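Sheet-metal bins: bench inspection checklist
Stamar stores, packing room
Use with bin type Prirar, open top, partitioned rear

Before you start
Empty the bin or move the bars to one end. Wear cut-resistant gloves. Mark each line OK, WATCH or FAIL, and write a comment for anything that is not OK.

1. Top edges — run a gloved finger along all of them. No burrs, no splits.
OK. Front edge a little rough near the left corner, filed down.

2. Corners and seams — no gaps, no lifting.
OK.

3. Bin sits flat on the table and does not rock.
WATCH. Slight rock when pushed from the rear. Check again after the table has been levelled.

4. Load within the 9 kg limit on the label.
OK. Morena Fiore weighed the full set of bars and wrote the figure on the back of this sheet.

The remaining lines cover the inside. The bars can stay in for these if the floor can still be seen between them.

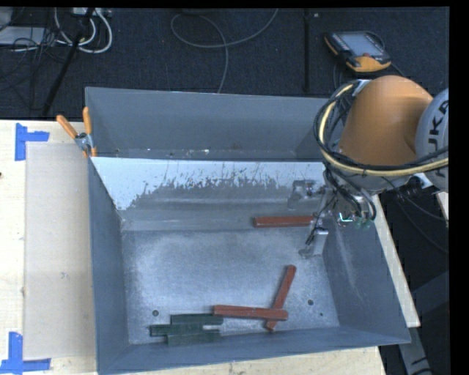

Checked by Rosario Barbieri | Packing room | 30th November

5. Floor — smooth, no dents that would catch a bar.
OK. Faint scuffs and a cloudy finish, neither of which counts as damage.

6. Round holes or fasteners in the floor — nothing standing proud, nothing sharp.
OK. Gloved hand passed over them without catching.

7. Side walls — scratches are acceptable if they cannot be felt through the glove.
WATCH. Pale scratches on the right wall. One can just be felt. Grigoris Mavromatis to look at it.

8. Sloping divider at the rear — firm, surface sound.
WATCH. Firm when pressed. The pale upper part ends in a ragged, speckled edge with darker metal below it. Wipe with a damp cloth and see whether it changes. If it flakes, mark FAIL.

9. Bars lying flat, none resting across another.
FAIL. The green bars are side by side and can stay as they are. One reddish-brown bar is lying over another near the front. Lay it down beside the rest.

Follow-up
Lines 3, 7 and 8 to be looked at again within 2 weeks. Line 9 to be put right before the bin goes back on the shelf.
Copy to Maxine Dunstan. Spare sheets are in the top drawer.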